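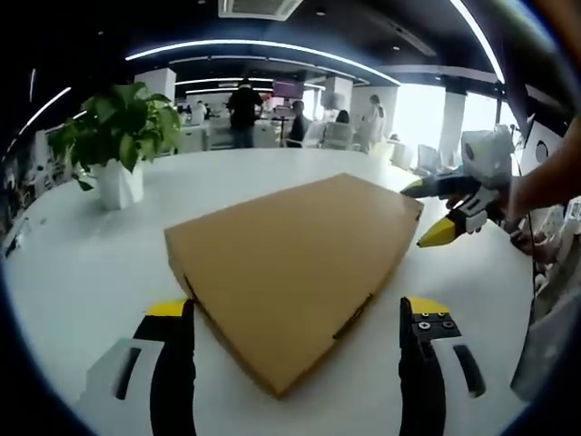 *흰 작업대 위의 납작한 골판지 상자*

2021년 2월 14일

## Voko 대기 전력 / 40%에서 꺼지는 문제

Voko 2번기를 밤새 대기 상태로 뒀다. 화면 끔, SIM 있음, 와이파이 켬, 블루투스 끔. 아침에 보니 또 꺼져 있었다. 로그에 마지막으로 남은 잔량 표시는 40%. 지난번과 같은 자리다.

전원 버튼을 길게 눌러도 반응이 없고 충전기를 꽂으면 바로 켜진다. 켜진 직후 표시는 3%. 게이지가 틀린 값을 들고 있다가 전압이 먼저 바닥난 것으로 보이는데 확증은 아직 없다.

배터리 쪽 기록:

- 표기 용량 2370mAh
- 팩에 저장된 충전 횟수 491
- 외관상 부풀음 없음, 커넥터 깨끗함
- 팩 라벨의 로트 번호는 뒷부분이 긁혀서 못 읽음

491회면 용량이 줄어 있는 게 당연하다. 다만 용량이 줄었다고 표시가 40%에서 멈추지는 않는다. 학습값이 갱신되지 않은 채 새 배터리 기준으로 계산하고 있는지부터 봐야 한다. Trevor Blackburn은 커넥터 접촉 저항을 의심하고 있다. 그 얘기도 일리는 있다. 통신 모뎀이 깨어날 때 순간 전류가 크고, 그때 전압이 내려앉으면 잔량과 상관없이 꺼진다. 그래도 켜진 뒤 3%로 나오는 건 접촉 문제만으로 설명이 안 된다.

### 오전에 한 것

완충 후 정전류 방전. 부하기는 창가 쪽 것을 썼다(문 쪽 부하기는 영점이 틀어져 있음, 교정 전까지 쓰지 말 것). 화면 표시 잔량과 단자 전압을 같이 적었다.

처음 절반까지는 표시와 전압이 그럭저럭 맞는다. 그 아래부터 표시가 내려가는 속도가 눈에 띄게 느려지고 전압은 계속 떨어진다. 표시가 40%에 닿은 뒤로는 움직이지 않다가 꺼졌다. 그래프는 공유 폴더 Bunting 밑에 올려 둠. 축 이름을 안 넣었으니 보는 사람은 가로가 시간, 세로가 전압이라고 알고 볼 것.

방전 중 뒷면 온도는 특이 사항 없음. 손으로 만져 본 것뿐이라 숫자는 없다. 다음에는 열전대를 붙인다.

### 펌웨어

2번기에 올라간 건 Vorkska가 지난달에 준 빌드다. Dorothy Ackroyd가 변경 내역을 다시 찾아봤는데 게이지 관련 항목은 한 줄뿐이고 내용도 "잔량 표시 안정화"가 전부였다. 표시값이 튀지 않게 필터를 넣은 것 같다. 필터가 너무 세면 실제 잔량을 못 따라가는 모양이 나올 수 있다. 오늘 본 곡선과 비슷하긴 한데, 멈춰 버리는 건 필터보다 하한을 잘못 건 쪽에 가깝다.

이전 빌드로 되돌려서 같은 시험을 하고 싶었으나 부트로더가 하위 버전을 거부한다. 개발용 서명본을 요청해야 한다. Vorkska 쪽 담당은 Colin Penrose. 메일 초안은 써 두었고 내일 보낸다. 첨부할 것: 방전 그래프, 전원 로그, 팩 정보.

### 오후

밤사이 로그를 다시 읽었다. 대기 시간은 11시간까지 갔다. 새 배터리였으면 훨씬 오래 가야 한다. 깨어난 기록을 보니 대부분이 와이파이 쪽이다. 공유기가 보내는 브로드캐스트마다 본체가 깨고, 다시 잠들기까지가 길다. 이건 꺼짐 문제와 별개로 올려야 할 건이라서 항목을 따로 만들었다.

와이파이를 끈 상태로 잠깐 비교해 봤다. 전류 파형이 확실히 조용해진다. 시간이 짧아서 수치로 남길 만한 건 아니다. 오늘 밤에 제대로 건다.

1번기는 손대지 않았다. Tamcombe로 보낼 물건이라 초기화도 하지 말라는 Beryl Wragg의 요청이 있었다. 빌드 번호만 확인하려고 켰다가 껐고, 2번기와 같은 빌드다. 그쪽 팩은 충전 횟수가 한 자릿수. 같은 빌드에 새 배터리인 비교 대상이 바로 옆에 있는데 못 쓰는 게 아깝다. 보내기 전에 하룻밤만 대기 시험을 돌려도 되는지 물어볼 것.

### 실수 기록

- 첫 방전 때 화면 자동 꺼짐을 안 풀어서 중간에 표시 잔량을 몇 점 놓쳤다. 그래프에 빈 곳이 그것이다. 두 번째부터는 정상.
- 뒷커버를 열 때 아래쪽 걸쇠 하나에 흰 자국을 냈다. 닫히는 데 문제 없음.
- 로그 시각이 벽시계보다 빠르다. 시간 동기화를 꺼 둔 탓이고, 오늘 자 로그는 보정하지 않은 값이다.

### 다음

- 오늘 밤: 2번기, 와이파이 끔, 나머지 조건 동일하게 대기
- 게이지 칩 레지스터 덤프. Mesfin Shiferaw가 읽기 스크립트를 갖고 있다고 함. 완충, 절반, 꺼진 직후에 각각 뜬다
- 새 팩으로 교체해서 같은 방전 반복. 재고가 없어 주문 필요, 납기 미정
- 커넥터 접촉 저항 4선식으로 측정(Trevor)
- Colin에게 메일

새 팩이 늦어지면 2번기 팩의 학습값만 초기화하고 먼저 돌려 본다. 초기화하면 지금 상태로는 못 돌아가니 덤프를 뜬 다음에 한다. 정식 빌드가 4월 예정이라 그 전에 원인만이라도 Vorkska에 넘겨야 한다.

저녁에 추가: 2번기 완충 확인하고 케이블 뺐다. 잔량 100% 표시, 비행기 모드 아님, SIM 그대로. 로거 켜 둠. 아침에 먼저 오는 사람은 화면 켜지 말고 로거부터 저장해 주세요.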